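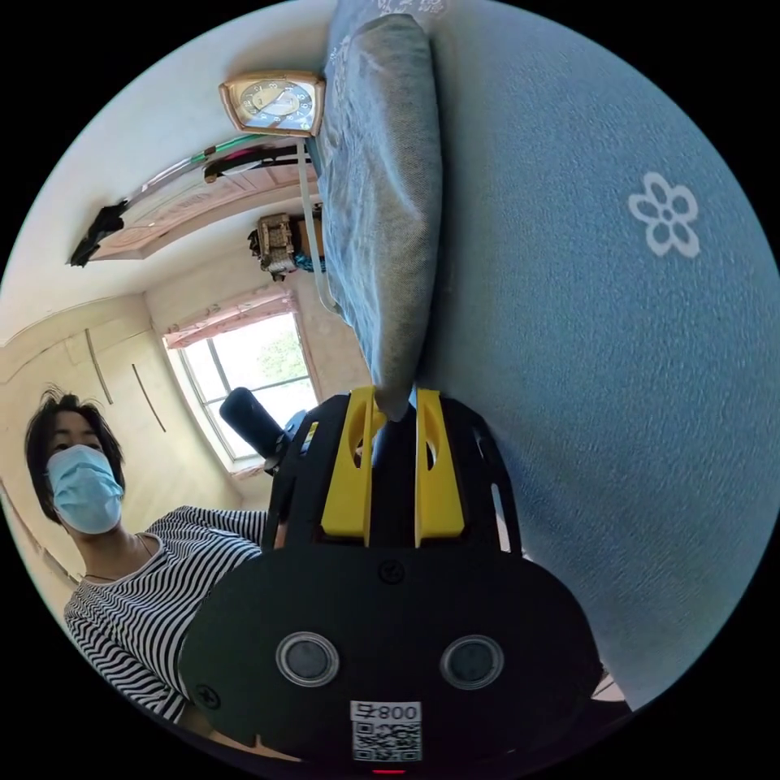
Starnar Denim Words

README for the glossary files

Starnar is a word list for people who mend, sell, sort or just love jeans. It holds 1,530 terms, each with a plain definition, a part of speech and at least one sentence showing the word in use. We started it because every repair shop seems to have its own name for the same bit of trouser, and those names are wonderful!

What's in the files

terms.csv has one row per term. Columns are id, term, part_of_speech, definition, usage, region and see_also.
variants.csv has spellings and nicknames, linked back to terms.csv by id.
sources.txt lists the 45 shops and sewing groups that sent us words.

Everything is UTF-8 and comma separated. Definitions with commas inside are quoted, so please use a real CSV reader (splitting on commas will wreck the see_also column, as Pichit found out).

How the words were collected

Iresha Miah and Debashish Mondal wrote to shops and asked for the words people say out loud at the bench. Kavinda Dissanayake merged the replies, and Edeltraud Eberhard edited every definition down to 80 words or fewer. She is very good at this. The entry for "yoke" used to be a full page.

Decoration terms were the most fun to sort out. "Patch," "appliqué" and "badge" overlap like mad, and we kept all three with cross-references. 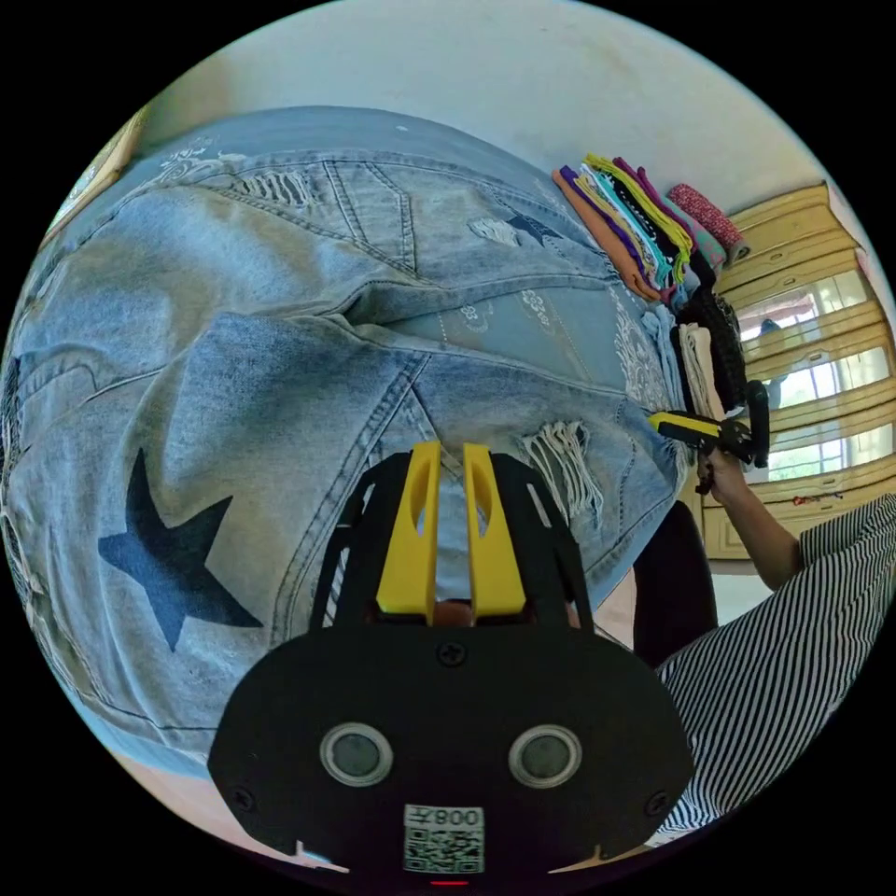 Light-wash denim with star patches, embroidery and distressing.

Known gaps

Weaving and dyeing are thin. Rise and fit words lean heavily toward US usage, and the region column is blank wherever a shop didn't tell us. Two entries, "whisker" and "honeycomb," still share an id in variants.csv. The fix is planned for October.

Sending us a word

Open an issue with the term, a sentence you've really heard, and where you heard it. Odd local words are very welcome, and so are arguments about "selvedge" versus "selvage." Pichit Yimyam reads them all.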